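Print this page | E-mail this page

Posted in April by the Retthorpe equipment desk

Vastell Lidded Box, Gray

We stock plenty of storage boxes and most of them promise more than a box can do. Vastell's own leaflet calls this one a "complete desk system." It is a gray box with a lid. Judged as that, it earns its shelf space -- just.

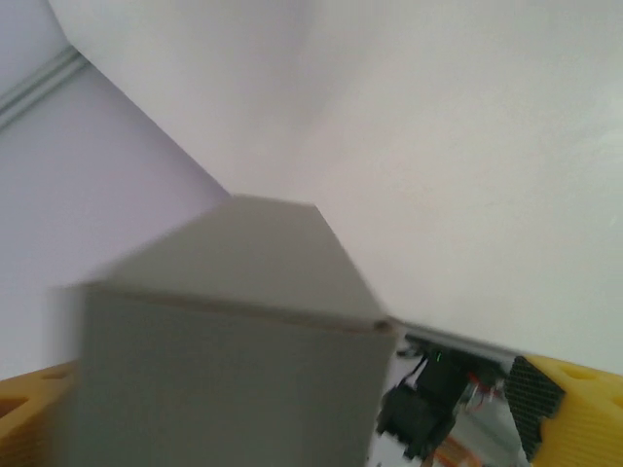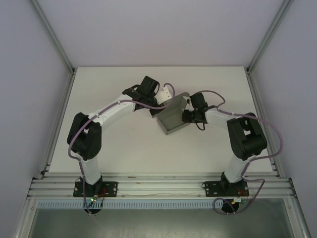
Plain gray, and a lid.

Will the lid stay up by itself while I fill the box?
On a level surface, it should. We would not trust it on a cart or a car seat, and we would not lean anything against it.

The inside is shallow. Vastell suggests it for "documents and more," and we are not sure what the "more" is meant to be. Cards, cables, receipts and small hand tools are fair uses. A stapler is a gamble, so measure yours first.

The maker claims 500 openings before the lid starts to loosen. We haven't tested that and don't plan to. What we can say is that the Cavavia box we used to carry made a bigger claim and came back to us more often.

There are no dividers. Kwok sells a set of 2 that Vastell says will fit. They slide around unless the box is fairly full, and we would skip them.

Scuffs show on gray less than on white, but they do show. Wipe with a damp cloth and leave the scouring pads alone.

Sold singly or in packs of six. The pack saves you very little per box, so buy one and live with it for a while before ordering more. Maximum load according to Vastell is 700 grams, lid closed.

Returns accepted unused, with the sleeve still on.

Print this page | E-mail this page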